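About the Urketti Robotics Club

The Urketti Robotics Club is an after-school program for students in grades 8 through 12. It is run by the science department and is open to anyone enrolled at the school. No experience is needed, and there is no tryout.

The club started as a lunch group that shared one toolbox and the back half of the shop room. It now has its own room on the second floor and a yearly budget of $3000, which pays for parts, entry fees and the bus to Rarkov for the regional meet. Students who join in August choose one of 2 teams.

The Gasel team builds wheeled robots for the regional meet. Members cut and assemble the frame, wire the motors and write the driving code.

The Bilyk team works on handling cloth. Fabric is hard for a robot - it folds, slips and never lies the same way twice. Members practice with hand-held grippers on ordinary clothes, then go over the recordings together and decide which ones to keep. The team set itself a goal of 249 usable recordings for the school year.

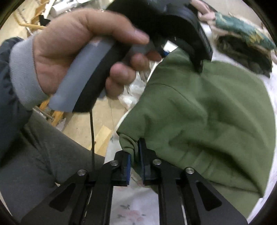

Marta Shevchuk

A green garment or cloth on a flowered sheet, with the blue pads of one gripper at a fold near the edge and a second tool held by its handle over the raised part. New members begin with larger pieces like this and move on to socks and sleeves later.

Both teams meet after the last bell in Room 249. Families are welcome to stop in. Permission forms are at the front office and should be returned before a student's first meeting.

Page updated 29 September 2023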